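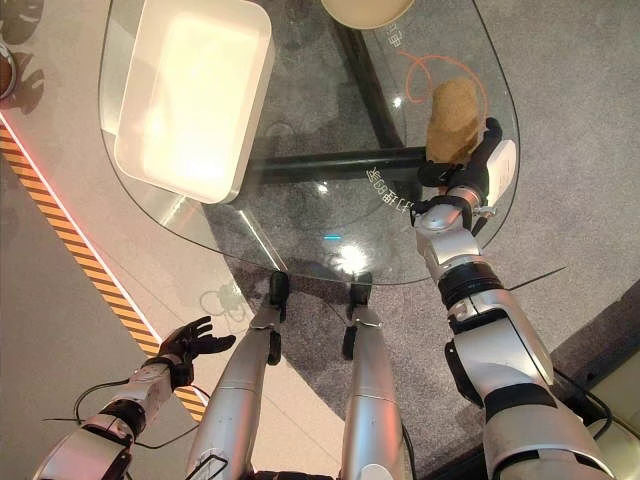 **Depth dropouts over the glass table, then a grip fault**

**zillport_dan** (2019-09-07)

Ok so I'm losing my mind a little. We run pick and place on a humanoid, Jotar controller, Tamuno hands. Pick up the tan spongy thing, move it to the white tray, repeat. Over glass the depth map falls apart. It sees the carpet, or the crossbar underneath, or just a hole where a ceiling light bounces. I got 6 bad grasps out of 100, and on the last one the right hand pushed down into the glass until the wrist faulted out. Nothing broke, but I didn't love the noise!

**mossbucket**

Put a cloth on it. Done.

**zillport_dan**

I can't, the glass is part of the task :(

**hatex_refugee**

Then hardcode the table height and throw away any point below it. We did that on a Hatex rig in January and went another 100 without one bad grasp.

**mossbucket**

And when somebody bumps the table? Now you've got a wrong number it trusts completely. I'd way rather have noisy depth.

**hatex_refugee**

So re-zero it every morning, it takes a minute. Noisy depth is how he hit the glass in the first place.

**carpetbagger**

You're both skipping the scary part imo. Why was the wrist allowed to push that hard? What's your force limit set to?

**zillport_dan**

Uh. Just looked and it's 470, in whatever units Jotar uses. I never touched it.

**carpetbagger**

Yeah, drop that before you run anything else. And stay behind the striped tape till you do, please.

**zillport_dan**

Powered down for now. I'll lower the limit first and then try the fixed height.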